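Nolcombe Talks > Spring programme > Speaker notes

April, Kelon Tile and Stone

Tiling a small bathroom: notes for the evening talk

Start at 6. Keep the history of the firm to 2 minutes.

Measure the wall before buying. Most people measure the floor, guess the rest and run short. Add a tenth for cuts — more if the room has a chimney breast.

Running bond hides a wall that is slightly out. Stack bond shows it. Ask who has an old house.

Grout: pale on dark tile looks sharp but needs sealing. Mention the Fodorier job, 617 tiles, all regrouted.

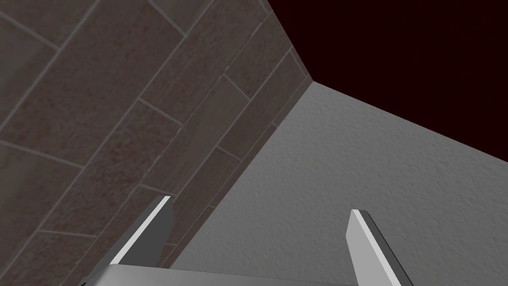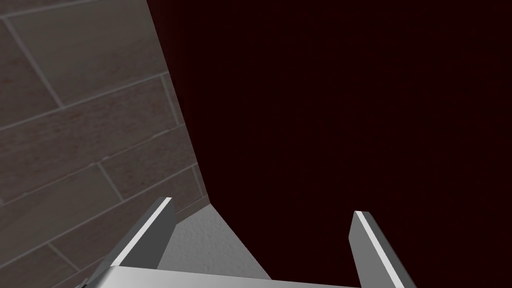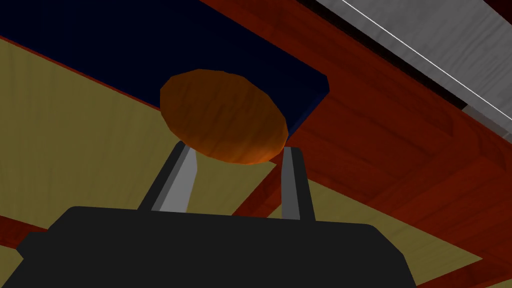
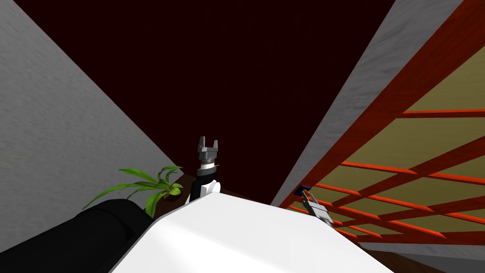

First two: large tiles in a staggered layout, with paler grout lines.

Inside corners next. Leave a gap and fill it with silicone, never grout. Check the corner is 90 degrees at the top and again at the bottom.

Adhesive: cover the whole back of the tile. Dabs in the corners leave hollows, and hollow tiles crack.

Pass the sample boards round while taking questions. Collect them before the tea break.

Recent talks
Choosing a shower tray
Damp in Nolcombe cottages
Painting over old tiles
The Kim range: colours and sizes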